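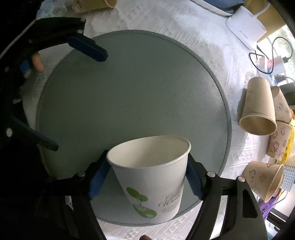 Paper cup with a printed tree and globe.

Mixing small batches of wood glue and filler

Paper cups suit batches of up to 40 g. Use a clean cup for each mix and write the time on the side in pencil.

Put the cup on the scale and zero it. Add the powder first, then the water in two parts. Stir for one minute, scrape the wall and the bottom seam, and stir again. Let the mix stand 10 minutes before use.

Do not mix two-part epoxy in a waxed cup. Wax can come off into the resin and weaken the bond. Use an unwaxed cup or a plastic tub.

Leftover filler: let it harden in the cup, then peel the paper away and put the plug in the trash. Do not rinse it down the sink.

Store unused cups upside down in a closed box, away from sawdust.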